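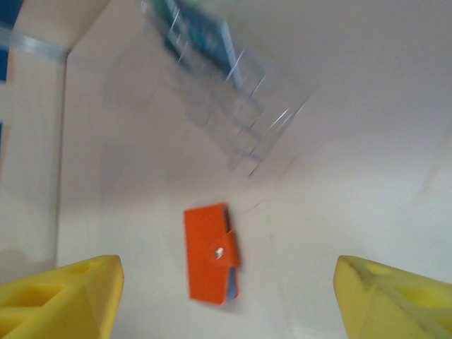 The Redside Shield is a limited-overs cricket competition for club teams in the Altton district. Eight clubs take part each season, playing 40 overs a side from May until the final in late summer. The holders are Stosell, who beat Zepeda by 55 runs in the most recent final.

History

The Shield began as a knockout cup between the four oldest clubs in the district. Matches were played on Friday evenings over 20 overs, with an early start at 5:30 p.m. so that they could finish before dark. The longer format came in when the competition moved to weekends and took its present name from the Redside ground, where the final is still held.

Stosell and Zepeda have won most of the titles between them. Altton, the largest club in the district, did not win the Shield until its third final and has not reached one since.

Format

The eight teams play each other once. The top four go through to the semifinals, with the first-placed team hosting the fourth and the second hosting the third. Teams level on points are separated by number of wins, then by net run rate. A tied semifinal goes to the team that finished higher in the table – there is no super over except in the final. 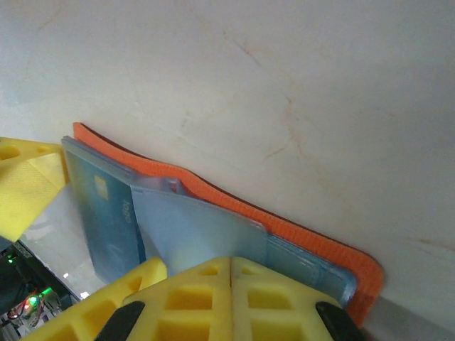 A light-blue card holder on an orange mat.

Each bowler is limited to eight overs. Fielding restrictions apply for the first 10 overs of each innings, when only two players may stand outside the circle.

Records

Wai-kit Pan, an opening batter for Zepeda, holds the record for most runs in a season with 485. He missed the last group match of that year with a hand injury and returned for the semifinal, in which he was out for six.

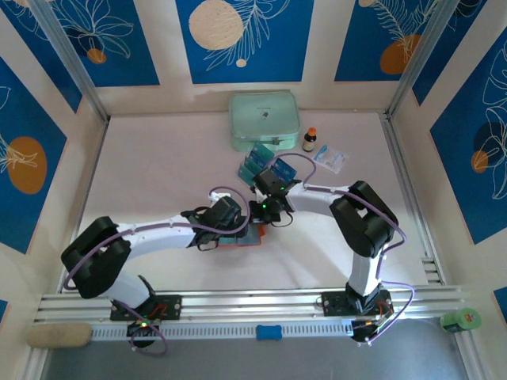 No other batter has come as close to 500 in one season, although several have passed 400. Pan also captained Zepeda in two winning finals before giving up the post to play as a specialist batter. His opening stand with the club's wicketkeeper was broken up the following year, when he moved down to number four.

Ground

The Redside ground has a grass bank on its northern side and a small pavilion with seats for 500 spectators. The pitch is known for being slow, and teams winning the toss in the final have usually chosen to bat.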